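Pathfinding on a Changing Map in Gristby
Final project report, Game Programming II
May 22, 2026

1. Introduction
Gristby is a small top-down strategy game written in JavaScript for the browser. The player runs a mining town and sends carts between buildings. Walls and bridges can be built or torn down at any time, so a path that was good when a cart left the depot may be blocked before it arrives. This report covers the part of the game that finds paths and repairs them. Art, sound and the economy rules are left out.

2. Starting point
The first version, finished in December, used plain A* on a square grid. Every cart asked for a full new path each time the map changed. With a handful of carts this worked. On the larger test map, Hovholm, the game froze for a moment whenever a bridge was removed, and the freeze got longer as more carts were added.

Profiling in the browser showed that nearly all of the time went into the open list, which was a sorted array. Replacing it with a binary heap helped but did not remove the freeze. The real cost was that every cart searched again, even those on the far side of the map.

3. Method
Two changes were made to the search itself.

The first was to split the grid into square regions and keep a list of which carts pass through each one. When a tile changes, only the carts listed for that region are checked. A cart whose path does not touch the tile keeps going.

The second was local repair. A cart with a blocked path first tries to find a way back onto its old path, up to five tiles past the block. A full search is run only if that fails. Repaired paths are sometimes longer than the best path – this was accepted, as players did not seem to mind a small detour.

Requests are also put in a queue, and the game handles at most three of them per frame. Carts that are waiting stand still and show a small clock icon.

4. Results
On Hovholm the freeze after removing a bridge is gone. Frame time still rises for a short while, but the game stays playable. The second test map, Akpalu, is a maze with long narrow corridors, and the results there were weaker. Local repair fails often in corridors, and almost every blocked cart ends up running the full search anyway.

One bug remains. If a wall is built on the tile a cart is standing on, the cart is pushed to the nearest free tile, which can be on the wrong side of the wall. The path is then repaired from there and the cart may take a very long way home.

5. Rendering
Drawing uses Sekach, a small sprite library from an earlier course. It was not changed for this project, except that the tile layer is now cached and redrawn only where a region has changed.
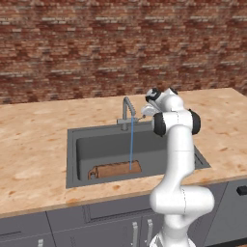
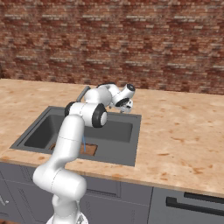

Computer-rendered views, robot arm at a kitchen sink

6. Further work
Corridor maps need a different approach. A graph of region exits, searched before the grid, would probably suit Akpalu better. New paths for carts that share a destination could also be computed together – at present each one is searched separately. The cart-in-wall bug should be fixed before either of these.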